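## 4. Contact segmentation and drawer episodes

This section covers the segmentation stage of the Plidimport toolchain, which reads a recorded episode and marks where the fingers close on something, hold it, and let go. It assumes the recorder and the wrist camera have been calibrated as in section 3. Commands are run from the project root.

### 4.1 Before you start

1. Confirm that the episode folder contains the video, the pose log and the gripper width log.
2. Run `plid check <episode>`. The check fails if the width log and the video differ by more than 15 ms at either end.
3. Open `segment.yaml` and set `task_family: drawer`. The default, `pick_place`, discards any contact in which the held object stays attached to its surroundings.
4. Set `min_hold_ms: 500`. Shorter contacts are written to the log and dropped from the output.

### 4.2 Labeling the pull phase

Drawer episodes are split into approach, grasp, pull and release. The pull phase begins at the first frame in which both pads bear on the drawer and the tool pose moves along the drawer axis. The segmenter takes the axis from the pose log. It does not estimate it from the image.

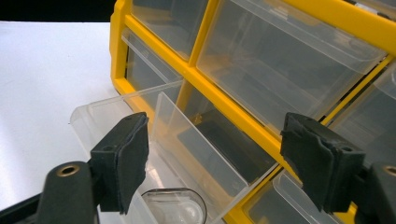
5. Run `plid segment <episode> --phase pull`.
6. Step through the proposed boundaries in the viewer with the arrow keys. Press `b` to move a boundary to the current frame.
7. If the axis drifts by more than 11 degrees within one pull, split the phase at the drift and mark the second half `off_axis`.
8. Save. The viewer writes `phases.json` next to the video and leaves the raw logs untouched.

> **Note:** Transparent walls give unreliable depth. For clear drawers, set `depth_source: none` and let the tracker work from pose and width only. Frame edges in a solid color may still be used as features.

> **Caution:** Do not run `--overwrite` on an episode that has been reviewed. Manual boundaries are replaced and there is no undo.

### 4.3 Finger mask and open state

The perception model receives each frame with the fingers masked out. One mask is stored per finger set, in both open and closed positions, and intermediate widths are interpolated.

9. Select a frame with the fingers apart and nothing between them.
10. Run `plid mask --new --state open` and trace the outline of each finger, pad included.
11. Repeat with `--state closed`.
12. Run `plid mask --verify`. The overlay must cover the fingers at every tested width.

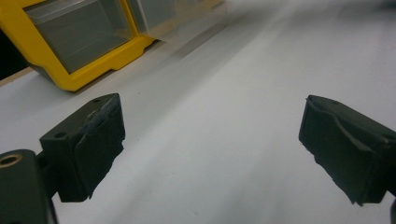 Mask outlines are checked against the whole episode, so a tight trace fails sooner than a loose one. Leave a margin of several pixels on the inner side. Pad material is the usual cause of a failed check: on worn fingers such as these, the foam hangs in ragged edges below the plastic body, and an outline drawn along the plastic alone leaves the foam exposed to the model as scene content. Trace to the lowest point of the foam on each finger separately. Do not mirror the left outline onto the right.

> **Note:** After a pad change, create a new mask set. Old episodes keep the mask ID stored in their header.

### 4.4 Error codes

| Code | Meaning | Action |
|---|---|---|
| S-02 | No contact found | Check `task_family` and `min_hold_ms` |
| S-07 | Axis undefined | Pull too short; label by hand |
| M-04 | Mask does not cover finger | Retrace with a wider margin |
| M-05 | Mask ID missing | Run `plid mask --assign` |

S-07 is also raised by builds before 2433 when the pose log has a gap inside the pull. Update before relabeling.

Changes to the phase definitions go through Sachiko Chiba. Mask sets are kept by Ileana Pascu in the Zulari repository, under `masks/`.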